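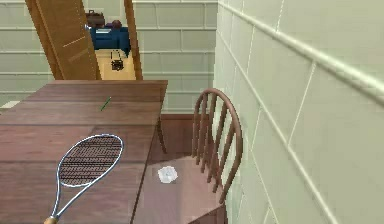
2022-11-23

Second try at the rye starter loaf, and what a difference! Jar went into the proofing box last night at 70 F and had doubled by the time I came in (the April batch never got past a sad little dome). Smelled like green apples, a bit of yogurt underneath. Lovely.

Mix: 68 percent hydration, salt as before, Nyarko flour for the rye part and the regular Rastau bread flour for the rest. The Nyarko is ground finer than what we had and drinks up water like crazy, so the dough felt stiff at first and then loosened up after a rest. Don't add water early. I nearly did.

Salamatu Sarpong came by to look at the folds and thinks I'm too gentle with them. Tried it her way on the second half of the dough, with a real stretch and a turn each time, and it held its shape so much better on the board! I want to do the whole batch like that next time.

Bulk 12 hours in the cool room, then shaped and into the baskets. Rice flour on the cloth, no sticking at all.

Bake was hot and covered to start, lid off when the color began. Crust crackled the whole time it sat on the rack, I could have listened all evening. Crumb still a touch tight near the bottom. Maybe the stone needs longer to heat?

To do:
feed the jar before leaving
order more Nyarko, we're down to the last bag
try 13 hours bulk, same temperature
ask Salamatu about caraway, toasted or plain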